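Unit 6 — River crossings and the problem of the far bank

Reading for this unit: the two chapters in the packet on the Jedden campaign, plus the sketch map of the Stekasdale approaches. Bring the map to class, we'll be marking it up.

**Where we left off**

Last time we looked at why an army would choose to cross a river under fire at all. The short answer was that it usually doesn't. Most crossings in the period were made at points the defender had left thinly held, and the fighting came afterward, when the defender tried to push the crossing force back into the water.

**The Jedden crossing**

The attacking force reached the near bank with 13 battalions, but only 2 of them had trained with assault boats. The rest had practiced on dry ground, carrying boats across a field and setting them down. The planners knew this and put both trained battalions in the first wave. That left nobody experienced to handle the boats on the return trips, and the second wave went in late.

Keep three terms apart when you write about this:

- *Crossing site*: the stretch of bank where troops get into and out of the water.
- *Bridgehead*: the ground held on the far side.
- *Bridgehead line*: the outer limit of that ground, usually set far enough forward to keep observed artillery fire off the bridging site.

Students often use the first two as if they meant the same thing. An army can hold a good crossing site and a very poor bridgehead, as at Jedden for the first night.

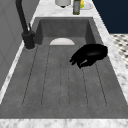 The engineers began the bridge before the bridgehead line had been reached. This was a gamble. Ferries could carry infantry and light guns, but tanks needed the bridge, and without tanks the line probably couldn't be reached at all. The commander accepted losses among the bridging crews to save time. The bridge was open in six hours, although it closed twice for repairs before the following noon.

**The defender's choices**

The defending corps had its reserve at Stekasdale, over two hours' march from the river. It could counterattack at once with whatever arrived first, or wait and strike with the whole reserve. It did the first. The leading units went in piecemeal and were stopped short of the bank.

Was waiting the better choice? The packet's second chapter says yes. I'm less sure. By the time the full reserve had assembled, the bridge would have been carrying tanks. Look at the timings in the table at the end of the chapter and decide for yourself.

**Compare: Doãn**

The Doãn crossing is shorter in the reading and easier to follow. Note the width of the river, the lack of bridging equipment, and the use of a feint downstream. The feint worked mainly by tying up the defender's scouts — it drew off very few of the main troops.

**For discussion**

1. Who should control traffic at a crossing site, the engineers or the commander of the assaulting force?
2. How would an earlier move by the Stekasdale reserve have changed the first night?
3. Does a feint need to look strong to be useful?

Short paper due at the start of Unit 7, two pages, on question 1 or 2. Cite the packet by page number.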